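The great bin reshuffle

So I've finally bitten the bullet and sorted out the small parts. Anyone who's been into the workshop over the last year will know exactly what I mean, because they'll have gone looking for a hinge and come back with a tap washer, two cup hooks and a bad mood.

The trouble started when we took on the leftover stock from Saavedra (lovely people, shocking labellers). It all came in cardboard boxes that had been taped, untaped and taped again, and by the time I got to the bottom of one I'd forgotten what was in the top. I did a proper stocktake on Tuesday with a pot of tea and a clipboard, and the drawer runners alone came to 349. Who needs 349 drawer runners? Us, apparently!

Anyway, everything's going into blue plastic bins now, and the bins are going on stainless steel racking. I was dead set on timber shelves for ages (I like the look, and I had the boards sitting there) but Kai-wen Tam talked me round. Steel wipes down, and a cart on casters can come over to where you're working, which saves my poor knees a lot of trips. I priced up a Skastard unit as well, and it was a perfectly nice thing, but no wheels, so that was the end of that.

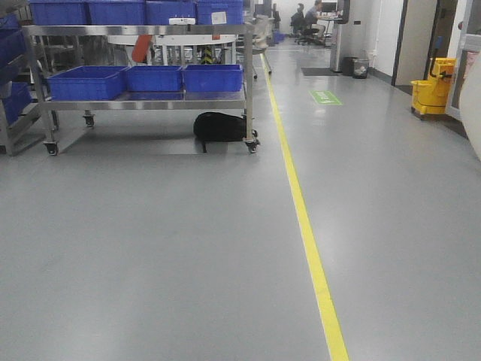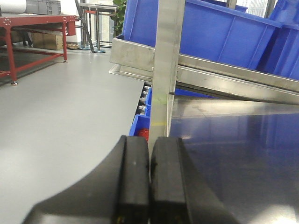

Blue bins on stainless steel, my new favourite colour scheme.

My rule so far is that the stuff we reach for every day goes up top and the odd sods go down low. Screws by length, then by head. I tried doing it by colour first — don't, you'll end up with a whole bin called "brassy" and no idea what's in it.

Labels are the next job. I've got a roll of the Dreltik ones, which stick like anything, and a roll of the cheaper Roretti ones, which peel off nicely when you change your mind. Seeing as I change my mind about every second day, I reckon it's Roretti until things settle down and Dreltik after that. My handwriting is a whole other problem. Kai-wen thought "castors" said "custard".

I've also got a floor rule now, and I'm being a real pain about it: wheels stay off the yellow line. If you borrow a cart, park it back on its own side when you're done, please and thank you.

Still to do: the sandpaper, the glue (half of it's probably gone off) and a biscuit tin of keys that don't seem to belong to anything. If you've got a clever system for keys, pop it in the comments, I'm all ears.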